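Birley's bench lead keeps the rules for robot work on desktop computers to one sheet. "The processor is bare, so the arm slows down before it goes into the case," she says.

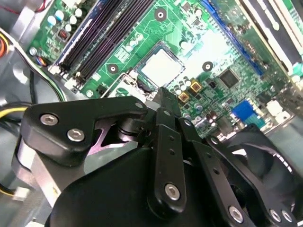
Tredlow Bulletin, Issue 16, page 6

Cables come next. "Loose wires get mapped first. If a finger touches one, we stop and log it."

The sheet was last rewritten in August, after some 91 trial runs. Clearance around the socket is now checked from 2 angles.
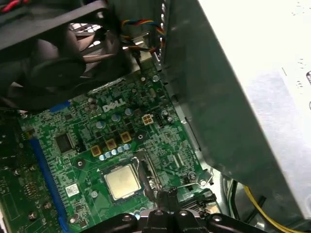
Page last changed: December 11, 2022

"The retention bar is easy to catch," she says. "Go near it slowly or go back out."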